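Nelldale Robotics Club: simulator work, July

Our summer group spent this term programming a robot arm in simulation before going near the real one. Dalia Hunt ran the sessions and Marcelino Soler looked after the computers. Members wrote their own control scripts and logged 672 runs between them.
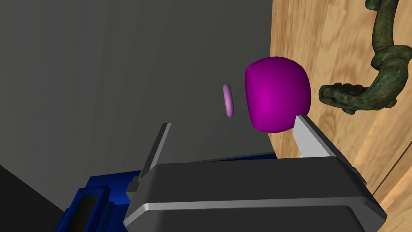
Each pair had 30 minutes at a machine, then swapped. Most of the early trouble came from the wrist angle, and Heino Jõgi rewrote that part of the script twice. Cristóvão Seixas kept the run log, which is on the shared drive in the Prusum folder.

The second half of the term went on grip width. Pairs set their own opening distance and had up to 24 tries to settle on a value.

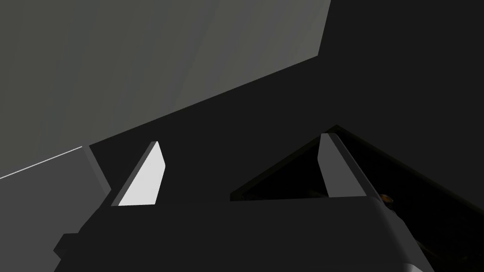 Gripper open, both fingers upright, in the simulator.

Scripts for the autumn group should be handed to Dalia by 14 July 2026. Please put both names at the top of the file.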